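Bidix Two-Arm Helper Kit: Four Months On

My brother-in-law Joonas Suominen is the sort of person who will lend you anything, so when he bought the Bidix kit in February and then moved to a smaller place, it landed with me (and with my very patient family). I have lived with it ever since, and I've grown fond of it, which I'd better admit before I start grumbling.

I wanted to know whether a machine like this can take over the dull little jobs yet: unpacking a parcel, putting a phone away, setting the trays and inserts aside for recycling. Small flat things are where it does best. Once the fingers have closed on something slim, they hold on nicely, and I have only had to rescue a dropped phone once – my own, of course, and onto the rug!
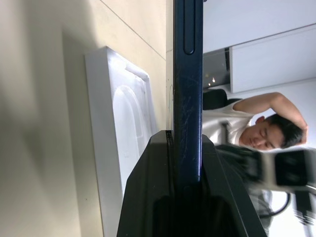
Can it tidy up while you get on with something else?
For short stretches, as long as the things are hard, dry and laid out with some space between them. Anything floppy needs a person close by.

Laundry is where I lost heart a bit. It took 17 minutes over one pillowcase, and what I got at the end was more of a parcel than a fold. Socks I gave up on. The Ollell kit my neighbor Sorin Stan uses in his repair shop is better with cloth, he tells me, but it is also a good deal louder, and I do like to hear the radio.

Setup took me an evening, mostly because the manual puts the cable routing on the very last page. The price was $1,027 with the spare fingers, or $900 without, and I'd get the spares, as the tips wear down faster than you'd expect.

Would I buy one for the chores alone? Not this year. For the pleasure of teaching it things after supper, I think I would.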